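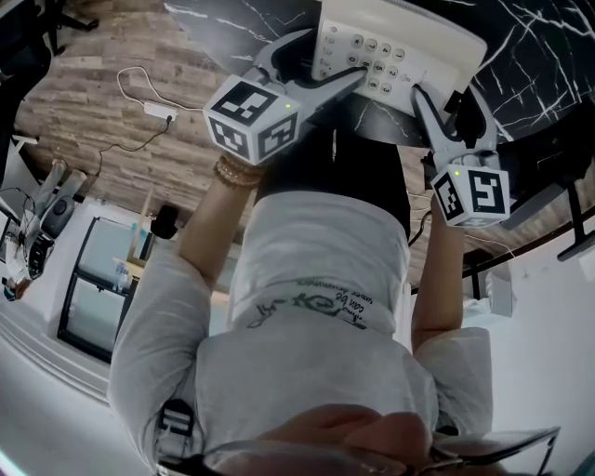 A white desk telephone on a black marble tabletop.

Home | Club | Tickets | Youth | FAQ

Brakarik Football Club: Frequently Asked Questions

When can I buy match tickets?
Home tickets go on sale at 10 a.m. two weeks before each fixture. Members may buy up to four. Away tickets for Homach and Entili are limited to 200 per match.

Can I change my seat after buying?
Yes, up to the day before the match, if seats in the same price band remain.

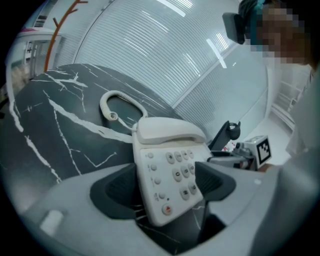 Desk telephone with corded handset.

How do youth trials work?
Trials are held in March at the Tirkulholm ground for players aged nine to 15. Registration closes once 100 places are filled. Applications are handled by Kianoush Jafarzadeh, Head of Youth Football. A parent or guardian must sign the form.

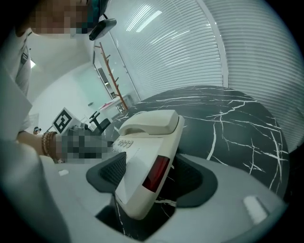 Players who are not selected may apply again the following year. Trial results are sent in writing and are not given over the counter.

Is there parking at the ground?
There are about 400 spaces behind the north stand. The lot opens two hours before kickoff.

14 shares | 3 comments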